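Foro de costura y labores › Tejidos y mantenimiento
Tiempo de lectura: 2 minutos

¿Cómo evitáis que el rojo destiña?

lanayhilo:
Buenas tardes a todas y a todos. Estoy preparando una colcha de retales para mi sobrina y me ha dado por el rojo, un rojo de los de verdad, combinado con algodón crudo. Mi madre lavaba las telas nuevas con vinagre y sal, y yo lo he hecho así toda la vida, pero en la mercería Velletti me dijeron que eso no sirve de nada y me he quedado con la duda. ¿Qué hacéis vosotras?

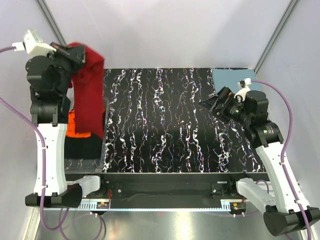
Lo del vinagre viene de muy antiguo, y me da pena descartarlo sin más, porque en casa olía a eso cada vez que había costura nueva. También os digo que nunca lo comparé con nada. Mi idea es lavar cada tela por separado antes de cortar, y con un paño rojo como ese, que cuelga en un pliegue largo, ya me veo temblando cada vez que abra la lavadora.

pespunte91:
Yo estoy con los de la mercería, lo siento. El vinagre no fija los tintes de los algodones que se venden hoy. Lo que hago es poner un retal en agua templada con una gota de jabón, dejarlo un buen rato y sacarlo sobre papel de cocina blanco. Si mancha, otra vez a lavar.

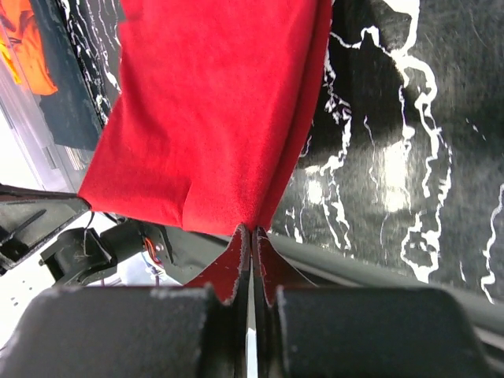
Y si a la tercera sigue soltando, esa tela se va para bolsas o para forros, que tampoco es ningún drama. En marzo me pasó con una pieza de Burkitz que me había costado un dineral, y ahora es el forro más bonito que tengo en el armario.

Marlina Pillai:
Pues yo discrepo un poquito, con todo el cariño — a mí el lavado previo me quita el apresto y luego corto fatal. Prefiero coser primero y meter toallitas atrapacolor en el primer lavado, en frío y con el tambor holgado. Llevo más de 200 bloques cosidos así y solo se me ha estropeado uno.
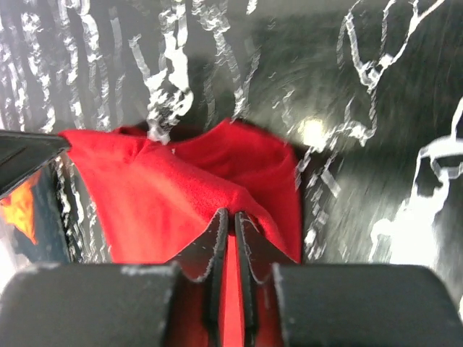

El apresto se puede devolver con almidón en espray, ya lo sé, pero me da una pereza tremenda. Además, cada tela pide lo suyo, y esto lo olvidamos mucho. Un rojo vivo que hace un pliegue grueso y redondeado, como el de ese paño, yo no lo pondría pegado al crudo sin probar antes un retalito, por muy vaga que sea. Con los estampados pequeños me arriesgo más.

lanayhilo:
¡Mil gracias! Probaré lo del papel de cocina esta misma tarde y ya os contaré.

Comentarios de lectores

Zilach: El fieltro de lana ni se os ocurra meterlo en agua caliente. Hablo con conocimiento de causa.

tia_bobina: Mi abuela usaba sal gorda y sus manteles siguen rojos. Algo haría.

pespunte91: O el tinte era bueno, tía_bobina :)

Temas recientes
Almidón casero o en espray
Agujas para telas gruesas
Colchas de retales: enseñad las vuestras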